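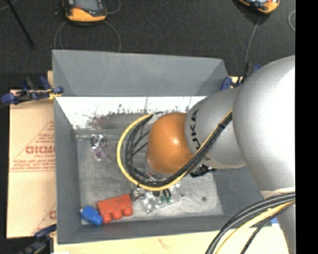
The grey bin at Bondotness, with its sloping sides.

A grey bin with sloping sides is a dull thing to build a working day on, but at the Bondotness packing shed almost everything goes through one.

Hannelore Fuchs runs the floor. She replaced the old timber crates in June, after a season of splinters and torn bags, and chose matte grey because labels show up against it. "Shiny bins throw the light back at you," she says. "By four o'clock you've had enough."

The slope matters more. Small goods slide down off the walls and settle on the floor of the bin, where they can be reached. In a straight-sided crate they wedge into the corners — washers and hose clips were the worst — and someone ends up tipping the lot onto a bench.

The shed sends out 300 orders on a normal day, mostly garden and plumbing spares. Its record is 635, set the week Vevham closed its own warehouse.

Baltasar Salcedo, who packs the early shift, would like the bins shallower. Fuchs has 53 of them and isn't buying more this year. They get hosed out on Fridays and stacked by the roller door to drain, four high, with the cracked ones kept aside for offcuts and string.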